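Slow water at Merley

By Kha Mạch
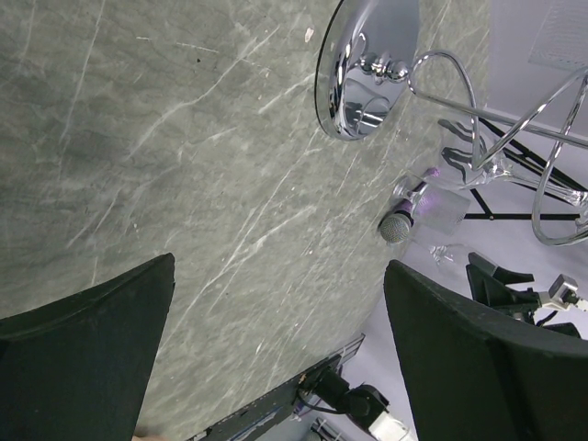 A marble tabletop, grey-green with pale veins.

Gijs Verstraete bought the field at Merley for its slope, which most growers would have counted against it. Rain came off the lane, ran straight down the middle and left by the bottom gate, taking a good deal of topsoil along. Three growing seasons later it mostly stays where it falls.

The work was simple and fairly dull. He and Oľga Brabec marked out level lines with a water level made from clear hose, then dug two shallow ditches across the hill, each 40 metres long and 30 centimetres deep. The spoil went on the downhill side and was planted the same week with comfrey, currants and hazel.

"I wanted to dig five," Verstraete says. "Oľga said dig two and watch them through a winter."

She was right to wait. The upper ditch overflowed at its eastern end in the first heavy rain, where the bank had settled, and they had to cut a proper spillway and line it with stone. The lower one has given no trouble.

Between the ditches are the vegetable beds — squash, leeks, chard and a long row of climbing beans. In August the beds nearest the upper bank needed no watering at all. Those further down were watered twice a week from a tank behind the shed.

Not everything has taken. The first hazels were eaten by rabbits and the replacements are still in guards. Couch grass has moved into the lower bank and Brabec spends most Friday mornings pulling it out by hand. She has tried cardboard, which slowed it for a month.

Their neighbour, Kvido Šindelář, keeps sheep on the next field and has asked for the water level on loan. He plans to start with one ditch, above the trough, once the ground is soft enough to dig.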